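Weekly check, Kurnero bench (the two-arm one with the wooden top). Sheet last redone in March. I fill this in as I go round, so apologies for the crumbs of opinion between the ticks.

## Before power

- [x] **E-stop pressed, mains off at the wall.** Yes. Please do both. Pressing the button and leaving the wall on doesn't count for this sheet.
- [x] **Arm base plates, bolts tight.** Went over both with the hex key. Left-hand plate took a tiny nip on one bolt, the other plate was fine. I've put a fresh paint line across the one I moved so we can see if it creeps again.
- [x] **Frame and corner brackets.** Solid. I leaned on every corner and got no wobble at all, lovely!
- [x] **Shelf legs.** Firm. The shelf is only held by its own little feet, so give it a push sideways as well as down.
- [ ] **Cable loops on both arms.** Half a tick. Nothing chafed, but the loop by the left wrist is longer than I'd like and I want to re-tie it with the arm stretched right out (last time it was tied with the arm folded, and then it pulled). Ties are in the Gukent tin.
- [x] **Gripper pads.** Wiped with a dry cloth. No splits, no shiny patches. Don't use the spray cleaner on these, it leaves them slippery and then you'll spend an afternoon blaming the software.

## Power on, arms at rest

- [x] **Both arms wake up without a twitch.** They did.
- [x] **Homing.** Fine on both, first go.
- [x] **Servo temperatures after warm-up.** No warnings on either side. I gave it a proper coffee's worth of time before reading them.
- [x] **Cycle counter.** 1258. Pads are due a swap at 3000, so we've a good while yet. Spare set is on the Skernus order, line 471, and hasn't turned up.
- [ ] **Fault log cleared.** Not done on purpose. There are 13 entries, all the same "position not reached" on the left arm, and I'd like to read them properly before they vanish. Leave them alone please!

## Moving, slow speed

- [x] **Each gripper opens and closes fully.** Yes, both, and evenly.
- [x] **Reach to the shelf and back.** Clears the plank. I still think the right arm comes in a bit low, but it passed, so a pass it is.
- [x] **Grippers brought towards each other in the middle.** Do this one with a hand on the stop. Slow speed only, and watch the cables as much as the fingers — the cables are what catches.
- [x] **Grip on a bottle, held upright.** Picked from the usual Margaritis sorting set. Held all right and didn't slide down while I watched.
- [x] **Wrist camera view.** Both fingers should show at the bottom with a clear gap between them. If one has crept out of view, the camera bracket has shifted, so stop there and nip it up before going any further.

## Around the bench

- [ ] **Floor cables out of the walkway.** The thin white one is still lying across the floor. I know I wrote that last time too. It needs a proper cover strip.
- [x] **Stop button reachable from the operator's side.** Yes, nothing stacked in front of it.
- [ ] **Small parts put back in the tray.** Caps and vials still on the wood. Count it as open until someone's had a tidy, and do check by the base plates, caps love to roll in there.

Left to do: re-tie the left wrist loop, read the log, cover strip, tidy. None of it stops the bench being used at slow speed. I'd hold off on full speed until the loop's sorted.

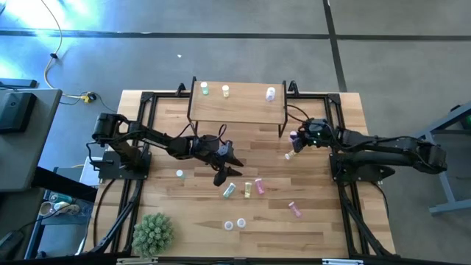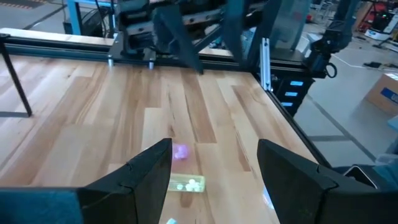
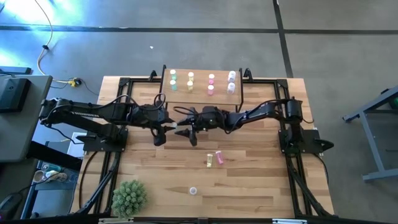 *Kurnero bench. Last picture: the two grippers nearly meeting over the middle, with the shelf behind.*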